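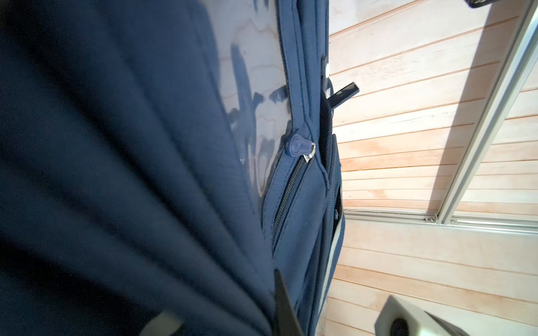

# Zwischenbericht Tagle - Schulrucksäcke für den zweiten Durchgang

Ciltix an die Förderstelle Britus, 27. Oktober 2026

Seit dem letzten Bericht ist viel passiert, und wir freuen uns sehr, davon zu erzählen! 206 Rucksäcke sind geprüft, gepackt und an die Schulen übergeben worden, weitere 54 stehen fertig im Regal und gehen mit der nächsten Lieferung hinaus. Das Förderziel von 500 Stück bis Ende März halten wir nach wie vor für gut erreichbar.

## Prüfung der Rucksäcke

Jeder gespendete Rucksack wird zuerst ganz geleert, auch die kleinen Fächer, und dann von außen nach innen durchgesehen. Die meiste Zeit geht in die Reißverschlüsse. Wir ziehen jeden Schieber einmal über die volle Länge, sehen uns die Enden der Zahnreihe an und prüfen, ob der Anhänger fest am Schieber sitzt (ein Rucksack, den ein Kind mit Handschuhen nicht aufbekommt, bleibt bei uns). Ausgerissene Anhänger ersetzen wir durch Kordelschlaufen, das geht schnell und hält erstaunlich gut. 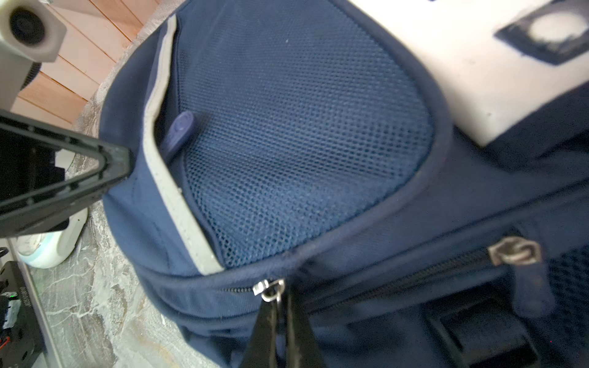 *Oberseite mit Netzgewebe, darunter der Reißverschluss mit zwei silberfarbenen Schiebern.*

Danach kommen die Schnallen und die losen Gurtenden an die Reihe. Fehlende Steckschnallen waren im Frühjahr noch unser größter Engpass. Inzwischen beziehen wir sie in zwei Breiten von Ikex, und seitdem ist kein einziger Rucksack mehr wegen einer Schnalle liegen geblieben. Das hat die Werkstatt spürbar entspannt.

Bei den Nähten sind wir strenger geworden. Ein abstehender Faden wird abgeschnitten, eine offene Naht am Schulterträger wird nachgenäht oder der Rucksack wandert in die Ersatzteilkiste. Die Paspeln an den Vordertaschen prüfen wir jetzt ebenfalls, vor allem an den runden Ecken, wo der Stoff beim Tragen am meisten scheuert. Helle Streifen wischen wir mit einem feuchten Tuch ab und schauen sie bei schwachem Licht noch einmal an - die Schulen haben ausdrücklich darum gebeten, dass die Kinder im Winter gut zu sehen sind.

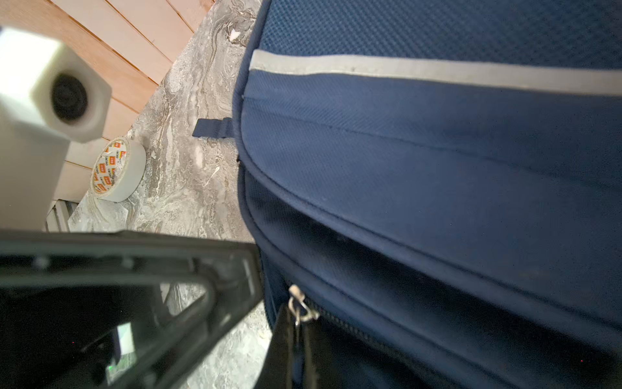

## Packen

Die Packliste ist mit den Schulen neu abgestimmt und deutlich kürzer als im ersten Durchgang. In jeden Rucksack kommen:

- ein Mäppchen
- ein wissenschaftlicher Taschenrechner (ab Klasse 7)
- zwei feste Bücher, davon mindestens eines zum Lesen in der Freizeit
- Lineal und Heftumschläge nach Bedarf

Vor dem Einpacken liegt alles offen auf der Packfläche. So fällt sofort auf, wenn ein Teil fehlt, und man kann sich überlegen, was nach unten gehört. Schwere Bücher kommen an den Rücken, der Rechner zwischen die Bücher und das Mäppchen zuletzt obenauf. Die Lesebücher sind übrigens der schönste Teil der Arbeit! Über die Klassiker wird bei uns inzwischen beim Packen lebhaft diskutiert, und zwei Schulen haben zurückgemeldet, dass die Kinder untereinander tauschen.
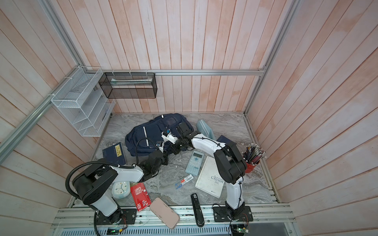 *Packfläche mit Rucksack, hellblauem Mäppchen, Taschenrechner und „Robinson Crusoe“.*

## Mittel und nächste Schritte

Die Ausgaben liegen im Plan. Bei den Schnallen haben wir etwas mehr gebraucht, beim Garn dafür weniger, und die Verschiebung bleibt innerhalb der Position Material. Offen ist noch die Beschaffung weiterer Taschenrechner. Es liegen 4 Angebote vor, die Auswertung schicken wir mit dem nächsten Mittelabruf.

Bis zum Jahresende möchten wir außerdem eine einfache Pflegekarte beilegen, mit Hinweisen zum Waschen und zum Umgang mit klemmenden Reißverschlüssen. Der Text ist geschrieben, die Übersetzungen laufen. Einen Probedruck legen wir dem nächsten Bericht bei.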